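### 4.2 Does the tray change what people eat?

The claim that removing trays from cafeterias cuts food waste has been repeated so often that few papers now bother to cite evidence for it. Most of the reports we located trace back to short trials in which a dining hall took its trays away for a week or two, weighed the scraps, and compared the total with whatever week happened to be on hand. Menus differed between the two weeks. So, in several cases, did attendance. Pretorius and Thampi reviewed 27 such reports and found that only a handful recorded how many diners had been served, without which a drop in scrap weight tells us very little.

Our own data come from the staff canteen at Plerkau, which serves 200 lunches on a normal working day. We compared three conditions: the usual full-size trays, small trays, and no trays at all. Each ran for the same number of lunches, and the menu cycle was held fixed. Plate waste was weighed per diner at the return hatch, and drinks were left out because spillage made the readings useless in the pilot.

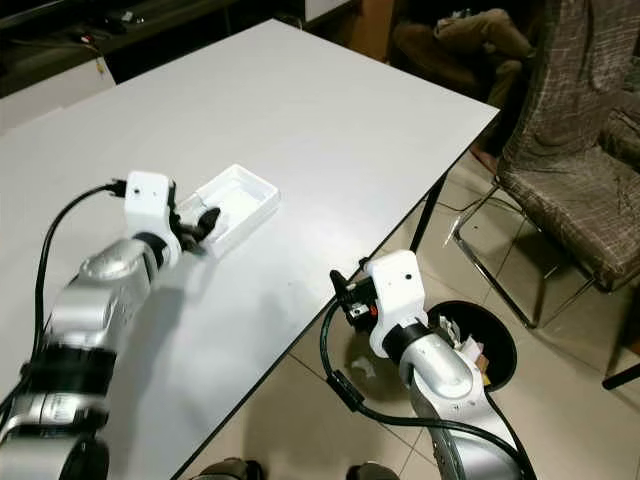
**Figure 3.** Small white plastic tray, empty, on a white tabletop.

Waste per diner was lower without trays than with full-size ones, but the gap was much narrower than the headline numbers in the trade press would suggest. It narrowed again once we dropped the first few lunches of each condition, when people were plainly adjusting to the change. The small trays fell between the other two and could not be separated from either with any confidence. We would not defend a ranking of the three on this evidence.

There is also the question of where the missing food went. A lower scrap weight is usually read as less food wasted, yet diners without trays made more second trips to the counter, and a fair number skipped the side dish entirely. Some 120 of the 587 people who filled in our exit card said they had taken less than they wanted. Whether they made up for it later with a snack at their desks is something we did not measure, and neither has any study we know of. If they did, part of the apparent saving has simply moved out of the building's accounts.

Supporters of tray removal tend to answer that washing fewer trays saves water in any case. That may well be so — but it is a separate claim and should be tested separately. The dishwashing logs at Plerkau were too patchy for us to say anything useful about it, and the machines ran on a fixed schedule whether or not they were full.

We also doubt that results from one kind of canteen carry over to another. Students on a flat-rate meal plan have every reason to load up a tray, while our diners paid by the item. The Geker guidelines treat the two settings as the same and give a single expected saving for both. Our results give no support for doing so, and we would like to see the pay-by-item case reported on its own in future work.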